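August, kitchen bay, after lunch

Swapped the stock Dernum fingers for the soft pair Radymyr ordered from Sotov, and wow, the drawers are so much nicer to work with! The recessed handles were our big headache all last week (the old fingers kept skating off the lip, and I was about ready to tape string to everything). Ran the lower drawer on the head camera only, wrist camera off, so we can compare fairly with Pylyp's runs.

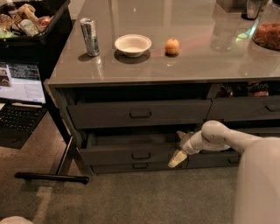
*Soft fingers, lower drawer open, arm still down by the edge. Head camera view.*

Score so far is 68 good pulls out of 100 on the new pair. Most of the misses are approach angle, I think – the arm comes in from the right and covers part of the handle on the bottom right drawer, so the head camera is half guessing there. Also the glossy countertop is throwing reflections under the bowl and the orange, and I don't love what that might do to depth.

Next: wrist camera back on, drop closing speed to 2, same drawer again. Pylyp, please leave the Kravets controller on profile 5!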